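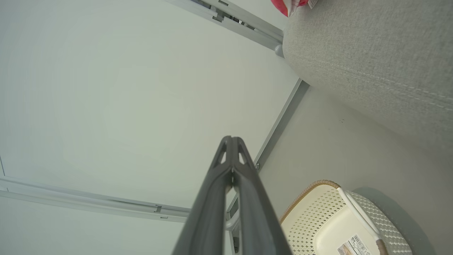 The Well at Gavrilă

My aunt wanted the water, so I drove.

She had been told about it by a woman at the pharmacy, who had been told by her sister, who had a knee. I asked what was wrong with the knee before. My aunt said it was bad. I asked what it was like now, and she said, "Well, she went, didn't she?" and looked out of the window as if that settled it.

Gavrilă is a village with one street and a bus shelter. The well is up behind it, past a field of cabbages. For most of its life it was a well. Then, on a 21st July before I was born, a girl saw it go bright from underneath, and after that it was the Well, and you had to park.

Parking was 50. I gave the man a 500 note and he gave me a look, then went off down the line of cars to find somebody with change.

"You could have brought small money," my aunt said.

"I didn't know holiness needed exact change."

"Don't start."

I had promised not to start. I'd promised it in the kitchen, and again at the gas station in Kumedar, where she bought two empty plastic jugs and a bag of sunflower seeds. But I'm a person who reads the back of the box. When she took up Medumine for her nerves I read the whole leaflet out loud at dinner, and what it came down to was dried mint and chalk. She slept well on it for a year. Then I read her the leaflet and she stopped sleeping. She has never mentioned this. I mention it to myself fairly often.

The line went up the hill in the sun. There was a stall selling the water already in bottles, for people who didn't want to stand, and another stall with candles, and one with socks. A man behind us was explaining to his wife that the water never went bad. He'd kept a jar on top of the wardrobe since November and it was as clear as the day he filled it. I turned around.

"Did you keep a jar of the other kind?" I said. "Tap water. Next to it."

"Why would I do that?"

"To see if that went bad."

He thought about it. He seemed a decent man, and he gave it proper thought. "I wouldn't drink it either way," he said. "It's been on the wardrobe."

His wife laughed so hard she had to hold on to his sleeve, and my aunt offered them both seeds.

At the top there was a low stone wall and an iron pump with a long handle. I suppose I'd expected a bucket. The plate on the pump said ORNICO and under that something rubbed away, probably the town where they cast it. A boy was working the handle for coins. I asked him if he'd ever seen the water go bright.

"Sure," he said.

"When?"

"When the sun's over it." He pointed straight up. "Like now. You have to lean."

So the girl had leaned over a well at noon in July. I felt the small mean pleasure I always feel, and I looked around for my aunt to share it with her.

She was at the wall with her hands flat on the stone. She had taken her shoes off, which she doesn't do even at the beach. Her lips were moving. She was saying a list of names, I think, because she kept stopping and starting again the way you do when you're afraid of leaving somebody out. I was close enough to hear if I'd wanted to. I went back and helped the boy with the jugs.

They were heavier than I'd figured on. I carried one in each hand down past the socks and the candles, and she walked ahead of me with her shoes still in her hand, picking her way around the stones.

In the car she said, "What did he tell you? The boy."

"That he gets tired arms."

"You asked him about the light."

"I might have."

"And?"

I started the engine. The parking man ran up and put a fistful of coins and soft bills through the window. It was short, by my reckoning, and I was about to say so.

"He's seen it," I said.

She nodded and opened the seeds. We were past Kumedar before she spoke again.

"At noon, I expect," she said. "You have to lean."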